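Veno Countertop Cider Press: Set-up Guide
Section 2: Your First Pressing
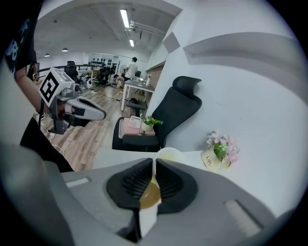

Glenys Catterall

Welcome to the good bit! By now the frame is bolted together, the drip tray is in and the press is standing somewhere level (if not, go back to Section 1, it only takes a few minutes). Pressing your own apples at home is a joy, and the first glass of juice from your own fruit tastes like nothing you can get in a carton.

Before you start

You will need:
Clean, ripe apples, washed and with any bad patches cut out
The straining bag from the small parts box
A jug or bucket for the juice
A few cups for tasting
A damp cloth, and another one for when you lose the first

A mix of apples gives the best flavour. I like mostly sweet eaters with a handful of sharp cookers thrown in, but use what the tree gives you. Windfalls are fine for juice you are going to heat-treat. Leave out anything mouldy, however small the patch.

2.1 Rinsing the press

1. Take out the pressing plate and the basket.
2. Wash both in warm water with a little washing-up liquid. There is a light food-safe oil on the screw when it leaves the workshop, so wipe the lower part of the screw as well.
3. Rinse everything twice and let it drain.

CAUTION: Do not put the basket in the dishwasher. The slats will warp and the hoops will work loose.

2.2 Filling the basket

1. Chop or mill the apples. The pieces should be no bigger than a sugar lump, and smaller is better. Whole or halved apples will not press, no matter how hard you turn.
2. Line the basket with the straining bag, letting the top hang over the rim all the way round.
3. Spoon in the pulp until the basket is three-quarters full.
4. Fold the bag over the top, as flat as you can get it.
5. Lower the pressing plate on to the bag and check that it sits level.

Note: Juice will start to run before you have touched the handle. Have your jug under the spout first! (I have mopped my kitchen floor more than once.)

2.3 Pressing

1. Turn the handle clockwise until you feel it bite.
2. Give it half a turn more and wait until the flow slows to a drip.
3. Carry on in half turns, with a rest between each one. Slow pressing gets more juice out and is much kinder to the bag.
4. Stop when the handle is firm. Never put a pipe or bar on it for extra leverage.

CAUTION: Keep fingers clear of the plate while the handle is turning. Children love helping with this job, and they should, but one adult should be in charge of the handle.

Expect some 400 ml from a full basket of eating apples, and a bit less from cookers or fruit that has been stored for a while.

2.4 Tasting and adjusting

Stir the jug and pour a little into a cup. Fresh juice turns from pale to golden brown quite quickly once it meets the air, and that is perfectly normal. If you would like it to stay paler, stir in a squeeze of lemon as soon as it leaves the spout.

Too sharp? Press a batch of sweeter apples and blend the two. Too sweet? Add juice from a cooker or a crab apple, a spoonful at a time. Write down what you mixed, so you can make your favourite again next autumn.

2.5 Keeping your juice

Fridge: up to 2 days in a clean, covered jug.
Freezer: leave a good gap at the top of the bottle for the juice to expand.

For longer keeping in glass bottles, see Section 3, Heat-treating and Bottling. The spare bag is part number 103 in the parts list.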